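Filska council leader defends plan to house refugee families in former school
03/12/2023 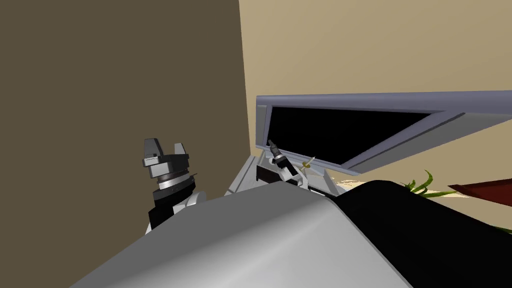 Eamon Geraghty has heard the complaint so often that he repeats it before it can be put to him: the town should have been asked before the council offered the old Keogh school to the national resettlement program, and it wasn't.

"I accept that," he says. "We had a deadline from the ministry and we met it. The public meeting came three weeks after the vote. It should have come first."

The council voted in January to take in 37 people, most of them families who have spent years in camps. The first 11 are due before the summer. They will live in the Keogh building, which closed when its pupils were moved to Timham, and they will stay there until rented homes can be found.

Geraghty has led the council for nine years. He says he did not expect refugee policy to take up so much of his time. Two years ago the government asked every district to name a figure it could manage. Filska did not answer, and neither did most of its neighbors.

"Everybody waited for everybody else," he says. "The minister makes a speech abroad and says the country will do its share. Then a letter arrives here, and the share has to live somewhere."

The money is the part he is least sure of. The ministry pays for the conversion of the building and covers living costs for the first year. After that, the district has to pay from its own budget and claim part of it back. Geraghty has asked for the arrangement to be extended to three years and has received no reply.

"They tell me it is being looked at. I have a budget to pass. I can't write 'being looked at' in a column."

Opponents on the council say the district is already short of doctors and that people in Filska wait too long for an appointment. Geraghty does not dispute this. He says the shortage was there before the vote and would be there without it, but he agrees that new arrivals will need care and that one clinic cannot handle everything. A second nurse has been promised for the Humdale clinic. No start date has been given.

He is sharper about the neighboring districts. Humdale, which has nearly twice the population, has offered no places at all. "I've told them to their faces. If they took the same number we did, relative to size, there would be no argument about pressure on anyone."

Asked whether he would support a law forcing districts to take part, he takes some time to answer. He was against it a year ago. Now he thinks it may be the only way to get an even spread, although he would want the funding settled in the same law.

At the public meeting a number of residents asked how long the families would be allowed to stay. Under the program they receive permits for five years, which can be renewed. Some in the hall wanted a guarantee that they would go home once it was safe. Geraghty told them he could not give one.

"Safe according to whom? That isn't decided in Filska. I told them what the permit says."

The council will discuss school places at its next session.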